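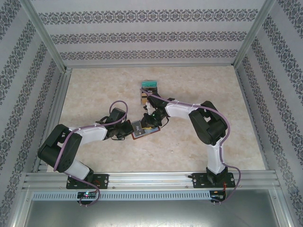
Both arms at work in one of the booths at Clavberg, with the purple cables looped along them.

I had wanted to see the inside of the Clavberg workshop ever since Bhavana Thampi gave her talk in Grerstead, so when they opened the doors for an afternoon in June I took the early train out and was standing in the parking lot well before anyone else (the coffee stand wasn't even open yet).

Bhavana runs the recording side. Her team gathers examples of two-armed handling for a learning system: small everyday jobs, done over and over by people steering the arms, and every try saved with the joint positions and the video. There are 8 booths, and the target while I was there was 396 good tries of a single task before they move on to the next. I asked what counts as good. She laughed and said that was most of her job!

What surprised me was how homey the booths look. The one I spent longest at had a beige marbled floor and gray wallpaper with dark damask bands, the kind my aunt had in her hallway. Bhavana said they change the backgrounds from booth to booth so the system doesn't get attached to one particular wall. The arms sit on a long ribbed aluminum rail, and from a stool at the side you can follow the grippers easily, right down to the little green light on the right one.

The small flat things are the hard part, and I could have watched them for hours. A card lying on a floor gives a gripper very little to get hold of, and you start leaning forward in your chair as if that would help. A block with a teal top is a friendlier shape altogether. I came away with a lot more respect for my own fingertips.

Later we got a turn at the controls. Bernd Engelhardt, who trains the new operators, sat next to me and kept saying "slower" in a very kind voice. I made 13 tries and he kept two of them. The others go into a separate folder, and they do use it - a fumble and a second attempt can be worth having, as long as it's labeled properly. My best moment was getting both grippers close together without bumping them. My worst we won't discuss.

The talk afterward, in the room they call Vogler, was shorter than I'd hoped, but the questions ran long. Someone from Grukthorpe wanted to know how operators hold up over a full shift. Bernd said they swap every 76 minutes, an odd number that came out of an old schedule and stuck.

If they open up again, go, and put your name down for the controls as soon as you get in. The list was full before lunch. Wear something warm, too, the air conditioning in there is fierce.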